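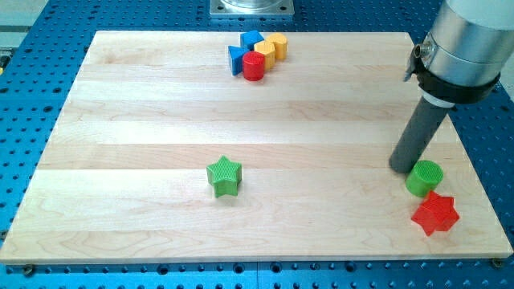 Science for Kids > Plants > Trees > Why Wood Has Lines

Print this page | E-mail this page

Why Does Wood Have Lines?

Look closely at a wooden board and you will find thin lines and small streaks in it. Some lines are straight. Others bend into curves and waves. This pattern is called the grain, and it was made while the tree was alive.

How a tree gets wider

A tree grows just under its bark. In places with cold winters, it adds new wood in spring and summer. The spring wood grows fast and is usually pale. The summer wood grows more slowly and is darker. These 2 bands together make one ring. If a stump has 9 rings, the tree was 9 years old at that height.

Some bristlecone pines have well over 1000 rings, very thin and packed close together.

From rings to lines

A sawmill cuts a log along its length, so the rings show up as long lines. A cut through the middle of the log gives straight lines. A cut nearer the outside gives curved ones.

Why the colors change

Wood from the middle of a trunk is called heartwood. It is often darker than the sapwood around it, which carries water up to the leaves. When strips from different parts of a tree are glued side by side, one may be cream and the next a little pink or tan.

Words to know

Grain: the pattern of lines in wood
Sapwood: the outer wood that carries water
Heartwood: the older wood in the middle

Next page: What Is Bark For?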